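Wrist camera or head camera for picking up cutlery?

Posted by sinkside_tinkerer, 2026-08-18

Hi all, hoping someone can talk some sense into me. I've got a two-armed setup at the kitchen counter and I'm trying to decide where to spend the money on cameras. At the moment it's a Proston up top and a little Rulla at the wrist. I've logged 291 tries at picking up spoons, forks and chopsticks, and 199 of them were good, which I was quite chuffed with until I looked at what the wrist camera had been giving me! The top view is lovely and I can tell what everything is. The close-up one is mostly black with blurry cables across it, and I can't see how anything useful comes out of that. Have a look:

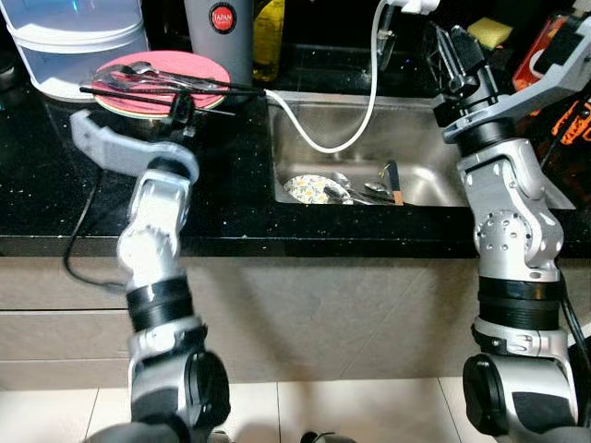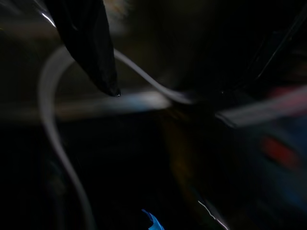 Head view first, wrist view second. Same kitchen, same session.

Do I swap the Rulla for something better, put a lamp on it, or just bin the wrist view and rely on the top one? I've been going round in circles since May and my other half would quite like the sink back.

gripper_gran

Don't bin it! The top view tells you which fork, but once the gripper comes down over the plate you're guessing, and that's where a wrist camera earns its keep. I'd try a shorter exposure first (costs nothing), then a small light if it comes out too dark. Mine got much better when I slowed the arm down for the last 5 cm. Also have a look at your cables. I can see a thin one right by the fingertip in your second picture and a fat blurry one off to the left. If either of those belongs to the arm, clip it back with a bit of slack at the joint. I use Cloutier clips, a bag lasts ages.

mothballed

get a Pemberg, had mine 6 months no trouble

tea_and_torque

I'd be careful about swapping cameras before you've tested the one you've got. Park the arm over the plate, keep it dead still and save a picture. If that's sharp then your trouble is movement, and a dearer camera might smear just the same. If it's still soft, check the focus, as plenty of these small ones arrive set for across the room and you want it set for a hand's width. Black granite and shiny steel is a rotten mix for auto exposure too. I put a pale tea towel under the cutlery while I was setting mine up and took it away again later.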